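Speaker notes: captive reptile permits, Flarngate
Young-sook Jeon, 2 Nov 2024

Slide 1. Give name and role. Skip the history of the ordinance.

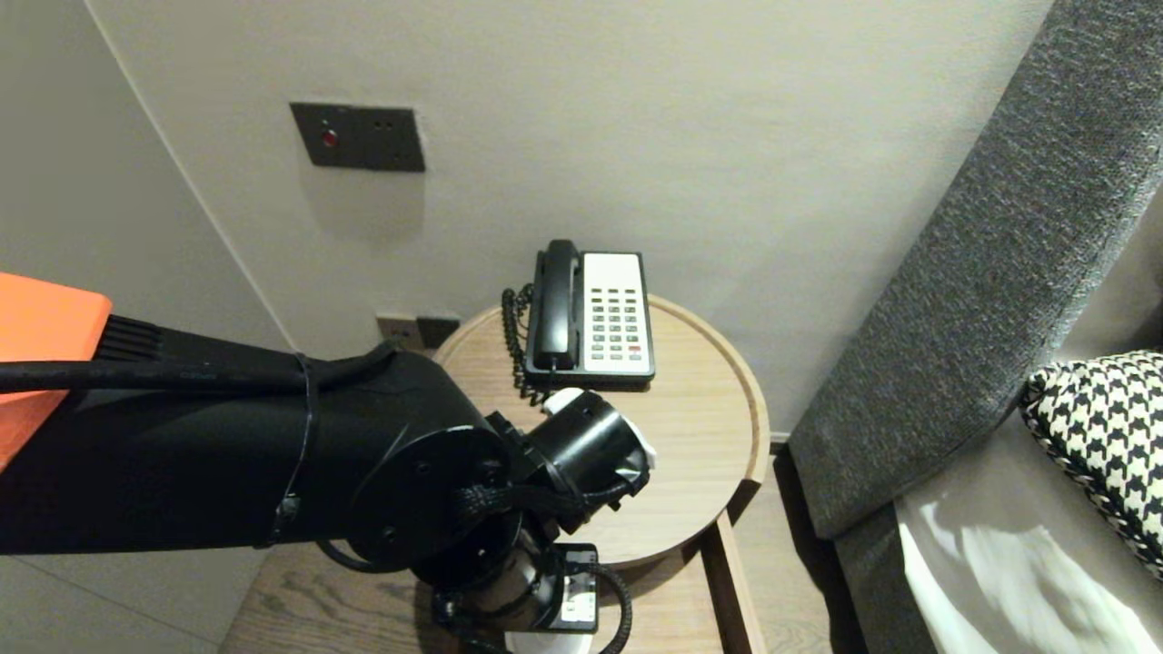
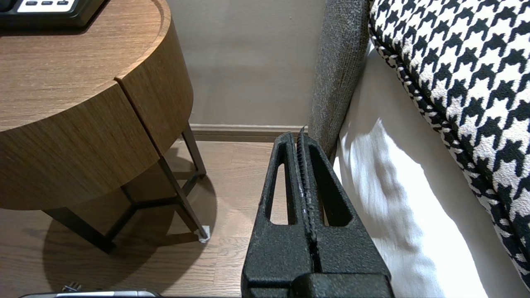
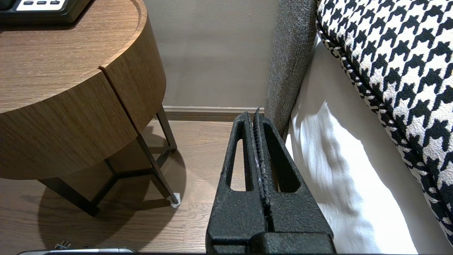 Slides 2–4: black gripper, three views.

Slide 5. Current rule: a permit is needed only above 60 pounds adult weight. Most monitors and boas fall under it.

Slide 6. County register lists 2,036 animals. Inspected since June: 400. Pause here.

Slide 7. The gap — resale. A permit lapses on transfer and the buyer has 500 days to file. Haslam's draft cuts this to 60.

Slide 8. Enclosure standards. Floor area scales with body length. Heat source must be guarded. Cite Rätsep on burns, one sentence.

Slide 9. Ask: support the draft, keep the rescue exemption. If asked about Gratow, refer to Byung-chul So.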